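Flurnemis: a small catalogue of village band recordings

README, last revised 19 Dec 2018

What you have downloaded

Flurnemis is a set of 400 short recordings of brass and wind bands, mostly playing marches, waltzes and the sort of hymn that goes on for one verse longer than anybody remembers. Each recording comes with a plain text file saying what is being played, by how many people, and how far we trust the label on the box it came in. The answer to the last one is usually "not very".

The recordings were copied from the Bakker tapes, a shelf of reels and cassettes kept for years in the rehearsal hall at Kastano. Bakker was a music shop. It sold reeds, valve oil and sheet music, and made tapes of local bands on the side, apparently on the principle that if a thing was playing it ought to be recorded. We are grateful for the principle. The labelling was another department.

What is in each folder

audio: the recordings, one piece per file, mono, uncompressed. Applause has been left on where it exists. So has the coughing.

notes: one text file per recording, with the same name as the recording. Fields are title, composer, band, place, year, key, tempo and trust.

scores: scanned first cornet parts for 55 of the pieces. Only first cornet. We assume the other parts were borrowed by the other players.

odd: 23 recordings we could not identify at all. One is almost certainly a waltz. Another may be two bands in adjoining rooms.

The trust field

Trust runs from 0 to 8. A score of 8 means the title was announced on the tape and the piece is really the piece announced. A score of 0 means the label says "Band, good". Please don't average this number and put it in a chart. It was given by ear, often late in the evening, and a 5 from early on is probably a 4 by our later standards, when we had been let down more often.

Tuning and speed

The older reels run fast. Where a recording sat between two keys, we asked which one a euphonium player would rather be in and slowed it to that. The original transfer is kept alongside with "raw" at the end of the name, for anyone who wants to argue. The Druklow recordings are the exception: that band tuned high on purpose, and correcting them makes everyone sound as though they are playing in a cellar.

Tempo is given in beats per minute, taken over the first full strain. Many of the marches speed up after that. In the trio they often slow down again, and in the last strain it is each section for itself.
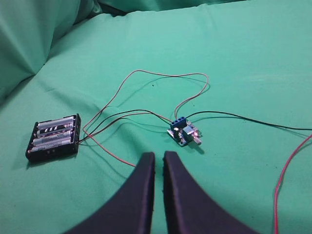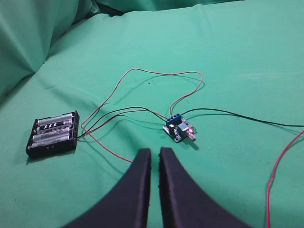

According to Druklow's band secretary, who wrote in after the first release, the high tuning was never on purpose: the band owned one tuning fork, it was wrong, and by the time this was discovered all the clarinets had been bought to match. The secretary also asks us to note that "Evening at the Weir" is a slow march and should on no account be listed as a waltz, having been marched to, slowly, every June for as long as the band has had a drum. Both points are accepted. The title has been moved to the marches and its trust score raised from 3 to 8, the largest promotion in the catalogue. The paragraph above about tuning we have left as it was, as the advice in it still holds.

Known faults

Several pieces appear more than once under different names. We have kept the duplicates, as the performances differ, sometimes alarmingly.

The band field says "Kastano" for both the senior and the junior band. You can generally tell which is which by the second page.

A handful of files begin mid-phrase. The tape did too.

Composer is blank for most of the hymns and should stay blank unless you have the printed part in front of you. Suggestions that it "sounds like" somebody go in the notes, at the bottom, where they can do no harm.

Using the recordings

You may listen, study, transcribe and play from them. If you arrange something for your own band, we would like a copy of the parts, all of them this time. Please don't use the recordings to advertise anything, and please credit the band named in the notes file, with the name of the catalogue after it.

Corrections

Send the file name, the field that is wrong and what it ought to say. A remembered tune is welcome as evidence. Humming it down the telephone has been tried, and the results are in the odd folder.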